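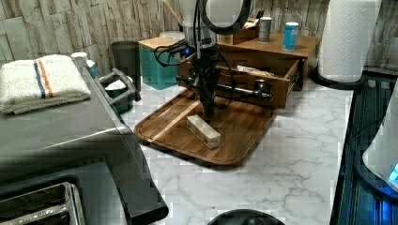
Why do small trays stay on kitchen counters when so much else gets put away?
In the homes we studied, they stayed because people used them as a place to set things down between tasks, and only now and then to carry anything.

Figure 4. Counter surface with a raised-rim wooden tray in front of a wooden drawer unit. Two cans stand on top of the unit.

4.2 Trays as resting places

We went into the Trorkdale interviews expecting to write about storage. Our questions were about cupboards, drawers and shelves, and the first few households answered them patiently. Then people started talking about trays, and from that point on the interviews became a great deal more fun to transcribe! Of the 11 households in the main group, 6 brought up a tray before we had asked about one, often while explaining where keys or mail or a half-finished packet of seeds ended up at the end of the day.

The word "tray" covered a lot of ground. Some had been bought for serving and had carried tea twice. Others came from a relative's house, or began life under a plant pot. What they shared was an edge. A low rim seems to change how people treat the surface inside it (Figure 4 shows a tray of the rimmed type), and several speakers described the inside and the outside as if they were two separate rooms. One woman in Gritthorpe told us that a screw left on her counter was a mess, but the same screw on the tray was "waiting." We have borrowed her word for the rest of this paper, and we are grateful for it.

Waiting objects had a few things in common. They were small enough to pick up with one hand, they belonged to a job that someone meant to return to, and their proper home was in another room or had not been decided. Food was rarer than we had guessed. Latifa Abdel Hamid, who coded the transcripts, kept a separate list of items that speakers could not name at all ("the thing from the blinds"), and it grew long enough to earn its own code. These nameless parts stayed on trays longer than anything else people described.

Drawers came up as the natural rival. A drawer hides the object, and for many speakers that was precisely the trouble: once out of sight, the job it belonged to was forgotten too. Elell households, where kitchens tend to be narrower, relied on drawers more heavily and also told us more stories about buying the same item twice. We would not push this too far with a group of our size, but the pattern is a lovely one and deserves a proper count.

The follow-up round in September asked people to clear their trays and tell us what had happened next. Most trays had filled again by the time we called. Two speakers had given theirs away and had started using a dinner plate — one of them noticed this only while talking to us.

We used the Kimaro sorting sheet for all item lists, with the changes described in Section 3. Items mentioned in passing, with no place attached, were left out of the coding.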